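3.2 Complaints about barking in attached housing

In the second part of the study we looked at how neighbors report dog barking to the housing office, and how these reports compare with what the owners themselves write down. The material comes from two estates, Flevberg and Rikthorpe. Both consist mainly of attached houses with small back gardens, and in both of them the tenants may keep one dog without asking for permission. A second dog needs a written form. We do not know how strictly this rule is followed in Rikthorpe, where the forms were kept by different offices over the years.

A total of 43 households with a dog agreed to keep a diary for 10 weeks, starting in January. The owner noted each barking episode that he or she heard, the time of day, the place of the dog in the house or garden, and the supposed cause. An episode was defined as barking with no silent pause longer than one minute. After the diaries were collected, Oanh Phùng read all of them and put the causes into common groups. Where the handwriting could not be read with certainty, the entry was left out of the grouping but was kept in the total count.

The diaries contain 2055 episodes. They are not spread evenly over the households. A few dogs stand for a large part of the entries, and several diaries have whole weeks without any entry at all. It is difficult to say if such weeks were quiet or if the owner forgot the diary. We asked the owners about this when we collected the booklets, but most of them did not remember, and we decided not to correct the numbers.

The most common cause in the diaries was a person passing by the front of the house. The second was another dog. Barking at the mail carrier was placed in its own group, as many owners named it separately, and it was mentioned with some affection. Owners seldom wrote that the dog was bored or alone. This is to be expected with our method: an owner who is at work cannot hear the dog. The neighbor, on the contrary, often hears exactly this barking and no other, and two persons living wall to wall can therefore describe the same animal very differently and both be correct.

The complaints received by the housing office in the same period tell another story about time. In the diaries the late afternoon was the busiest part of the day. In the complaints, the early morning was named most often, although few episodes were noted then. The letters also speak about duration more than about number. Many writers say that the barking "never stops" or "goes on all day." When the office asked for a more exact estimate, the answers became much shorter, and in one case from Flevberg the writer changed "all morning" to 20 minutes. We do not think this makes the complaint less serious. A sound which one cannot control is felt as longer than it is, and a person who has been woken by it several times will listen for it also when the dog is silent.

The history between the neighbors seems to matter as well. In Rikthorpe, complaints came more often from tenants who had never spoken with the dog owner. Those who knew the name of the dog used it in the letter, and they usually asked for advice and did not demand that the dog be removed. One tenant asked if the office could recommend a thicker curtain. The number of letters is too small for a statistical test, so we report this only as an impression from reading them.

Two owners had a barking collar in use at the start of the diary period. Both had bought it after a complaint. One of them, the owner of an old spaniel called Matos, took it off in the second week because the dog stopped going out into the garden. The other collar stayed in use, and this diary was treated together with the rest. We also recorded if the front window had a covered lower part, but this was done by the owners in different ways (film, cardboard, furniture) and we could not compare them in a fair manner.

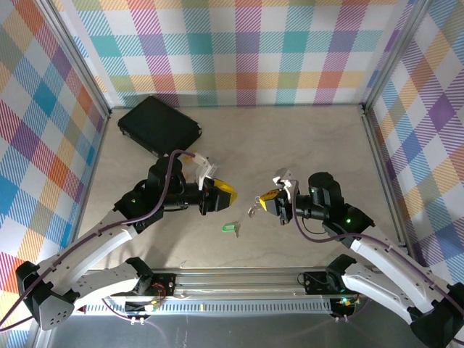
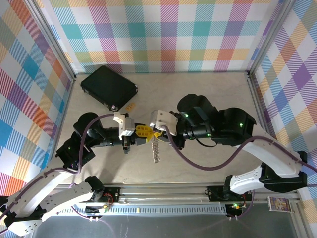

Figure 3. Enclosed area with plaid walls and a black case lying on the floor, two views.

The housing office now sends the same diary booklet to both sides when a complaint comes in. A version of the booklet was tested in Hotia as well, with tenants who keep birds, and is described in the next section. Diaries returned by only one of the two neighbors are kept on file but are not used for a decision.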